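Home | Latest | Swap Shelf | Past Newsletters | Contact

Belts and jeans – a quick one before the February bag-up

Typing this with one eye on the clock so forgive the state of it. Bags go to Bandgate at the end of the month and we have 87 pairs of jeans to get through first. Lovely lot this time. Hardly any holes. But the belts!

Last time half the belts came out of the jeans, went in a tub, and then no one could say which went with what. Two of them never turned up again. So, new rule from Funmilayo Tamuno, who runs the sorting table at Laur and has more patience than me: if a belt came in with the jeans, it stays with the jeans. In the loops. Not rolled up in a pocket, not round the hanger.

Braided stretch ones are the nicest to do, no holes to worry about, the prong just goes through the weave wherever you like. Jeans flat on the table, zip up, button done, then feed the belt round. Check you havent missed a loop at the back. Easy done, I do it every time.

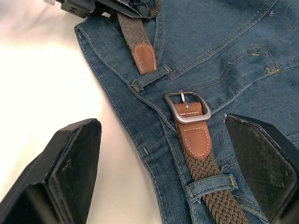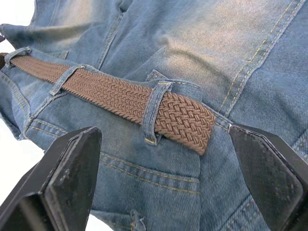 Folding next. Leave the belt undone if the jeans are going in a bag – done up tight it leaves a ridge across the waistband and then somebody at the other end has to iron it. Legs together, fold up from the hem, fold again. Buckle on the inside so it doesn't scratch whatever is packed next to it. Size label on the waistband please, big writing, Nusent were very nice about our last lot but they could not read a thing.

Odd belts with no jeans still go on the hook by the door. Anything with cracked leather or elastic that has lost its stretch, put it to one side and Funmilayo will have a look. She's mended worse.

We could do with two more pairs of hands for the Sisatus bags, mornings best, from ten till whenever the kettle gives up. Bring your own marker pen if you have one, ours are all dryed out. Tea and the good biscuits provided.

Coat hangers: we have enough. Please, no more coat hangers.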